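Posted 23 September 2022 by Notburga Schnyder

We use cookies to remember your settings. Accept / Manage

Gronico open day - my gallery

I finally got to the Gronico open day, after missing the June one, and I had such a good time! I went mainly for the folding demonstration (I have two teenagers and a mountain of washing, so you can imagine). There were 19 of us squeezed in on the benches, and Jerome Mercado from the Druteo team talked us through it. He was very patient with my questions, and I asked a lot of them. Jerome calls the set-up Flimberg, and I never did find out where the name comes from.

It's slower than I'd pictured, but oddly soothing to sit and watch. I took a seat near the front with my coffee and forgot to drink it. The pictures are in no special order. 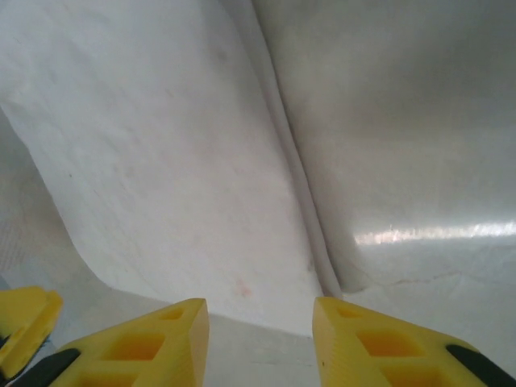

Two yellow fingertips, very near the white fabric. I love the little hollow pockets in them.
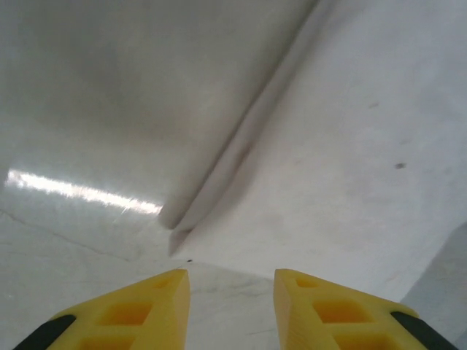 Fingers apart, with one long crease running off across the white. 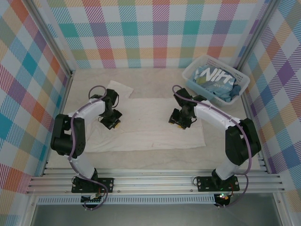
Both arms reaching in over the cloth, one from each side. Have a look at the blue clothes in the basket at the back, and that plaid on the walls - I'd have it in my kitchen! 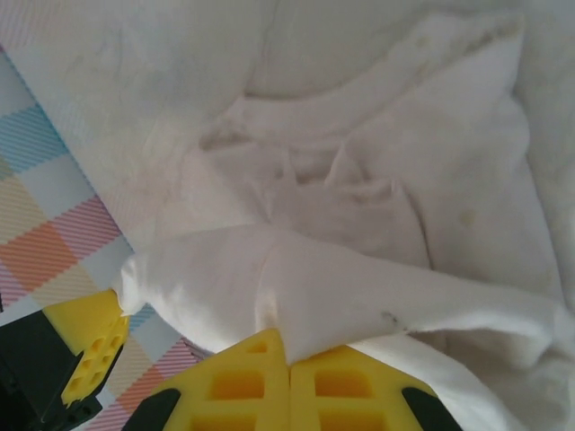 The cloth pinched between the yellow pads, and twisted up almost like a rope.

Cloth work at the Gronico open day, Druteo demonstration

Afterwards there was tea and a very good lemon cake, and a chance to talk to the people who write the software. I got chatting to a retired upholsterer who had strong views on hems, and between us we kept poor Jerome there for another 17 minutes. He says cloth is a pig of a thing to handle, as it never lies the same way twice. Well, I could have told him that from my airing cupboard!

If you fancy going yourself, put your name down early and bring a jumper, as the hall was chilly. The number 84 bus stops right outside. I've already asked to be told about the next one.

Contact | © Notburga Schnyder | Back to top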